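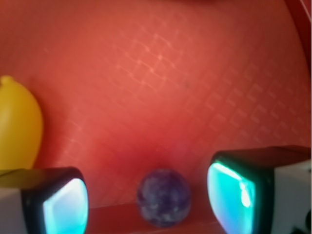 Safavi told me the pads are quoted separately from the gripper, so check that before you budget anything. Got that from their sales desk in November.

benchrat_30
Thanks. The Umance quote I have says 881 for the pair of fingers and doesn't mention pads at all. I'll ask. We have one arm now and want a second one running the same small pick jobs, balls and toy fruit mostly.

Posted 2019-01-13

kettle_lid
Put spare pads in the first order. We paid 300 for a set on its own later and shipping was extra.

dovetail
I'd skip the lit pads. Plain rubber fingers from Fandico are 30 each and will pick up a small ball fine. Spend the difference on a better wrist camera.

benchrat_30
Plain rubber doesn't give me any contact data, and that's what the second arm is for.

dovetail
Then say so in the budget request. Ours got sent back twice for listing "gripper, misc."

kettle_lid
Disagree on the camera too. The one you have is good enough at that distance. Lead time is the bigger problem. Ninura quoted us 2 weeks and it was a lot longer.

benchrat_30
OK. Plan is fingers plus one spare set of pads, same camera as the first arm. Does anyone know if Umance holds a quote past the end of the month?

dovetail
They did for us, but get it in writing.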